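"I Just Wanted The Smell Gone": Keisha Tran On Running A Building That Composts

04/02/2019

Keisha Tran is on the phone when I get to Cultoven, and then on another phone. She waves me at a chair. There's a bucket on the chair. I stand.

She manages the place, an old bakery supply building in Clesbridge that got cut up into offices, studios and one very busy lunch counter. 392 people have a key. All of them eat, and until last August everything they didn't finish went in the same dumpster out back.

"It was the heat," she says, finally off both calls. "You'd open the loading door and it would hit you. I didn't start this to save the planet. I just wanted the smell gone."

So she started a food scrap program. No budget to speak of. She asked the owners for $3000 and got it, mostly, she thinks, because they wanted her to stop emailing. It went on lidded pails, a scale, a hand truck with decent wheels, and the first few months of pickup from Ansari, the hauler. Ansari takes the scraps out to a farm at Brernadmont, past the reservoir, where they get piled and turned and eventualy turn into dirt.

First month was bad. Forks in the pails. A whole birthday cake, still in the plastic dome. One tenant on the second floor put in a sweater.

"Wool, so technically fine?" Tran says. "But come on."

Ansari sent back two loads for contamination, with a fee each time. She put up signs. Nobody read the signs. She put up bigger signs with fewer words, and those worked a little better. What really worked was moving things around. She'd had the pails in the hallways and the regular trash under people's desks, which meant the lazy choice was always trash. So the desk bins went away and the pails went next to the sinks.

People were mad about the desk bins. Really mad. She still has the emails, prints a few out for me. One runs to two pages.

"You would think I took their chairs," she says. "I had a guy tell me he'd been throwing things away at his desk for twenty years and he wasnt going to walk now. He walks now. He told me he likes the walk."

The rooms that are closed off from the hall got to keep a small bin. Dry trash only, wrappers and paper towels, and each room changes its own bag. That was a trade she made with the tenants, and she says she'd make it again — the cleaning crew had been spending the first part of every night just on liners, and now they get to the floors.

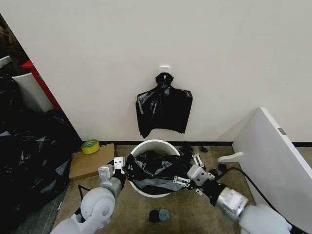

A white bin with a black bag going in, another bag hanging from a hook on the wall.

She weighs everything. There's a clipboard by the loading door, gone soft at the corners, and every pail gets a line on it. The total stood at 1121 pounds for the last month she'd added up, which suprised her. She'd guessed half that. Coffee grounds are the biggest piece of it by far, then melon rind from the lunch counter, then bread.

"Bread makes me sad," she says. "It's always a nice loaf too."

Does it save money? Some. The dumpster gets emptied once a week instead of twice. Pickup from Ansari eats a good part of the difference. She shows me the two bills side by side, and the gap between them comes to about $80 a month. Not a lot. She's putting it toward a rack so the pails can drain upside down after they get rinsed, which right now they do on the floor, on the mat, in everybody's way.

I ask about fruit flies. Long sigh.

"Vinegar. Dish soap. Lids. Lids lids lids. If I could go door to door and just close lids all day I would do it." She freezes the scraps from her own lunch, in a bag, in the staff freezer, labelled, after someone tried to heat it up once. Won't say who.

The phone goes again. She looks at it and lets it ring, then picks it up anyway. It's Ansari, the driver's early and the loading door is blocked by a couch. Whose couch? She doesn't know whose couch. She's already up and going down the stairs, and I go after her.

On the way she tells me about the farm. She drove out in the fall, her first time seeing it. Long rows, steam coming off them in the morning, a tractor. They gave her a sack of the finished stuff and she's got tomatoes planned for the roof, if the owners say yes. They haven't yet. She's emailing.

"Smells like nothing," she says. "Like, woods, maybe. I stuck my whole face in it."

The couch is green and weighs a ton. We move it.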